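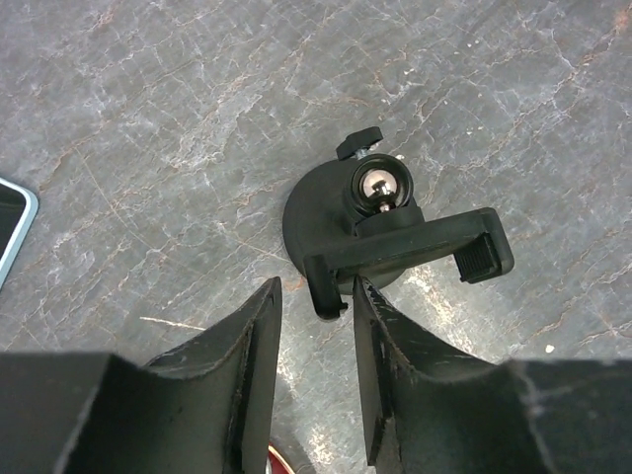
Daichi Nagano wrote back that a phone stand which keeps sagging usually has a loose clip, so check the screw first.

Ticket 700, Sedside help desk, 2019-02-11
Great tip, thank you! I gave the screw on my Vullura stand half a turn and I love how firm the post feels now. The round base sits flat on the table too.

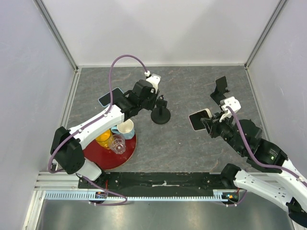 I also moved the tray of cups over to the left, so there's plenty of room to tap the screen. Still open: the clip scratches my case.
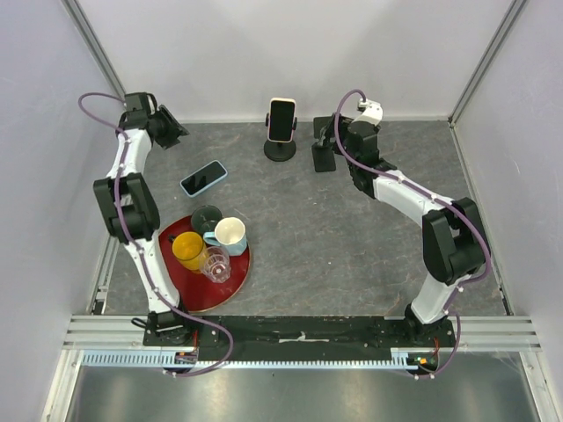 Ekix replied that a strip of felt inside the clip fixes that, and marked the ticket solved.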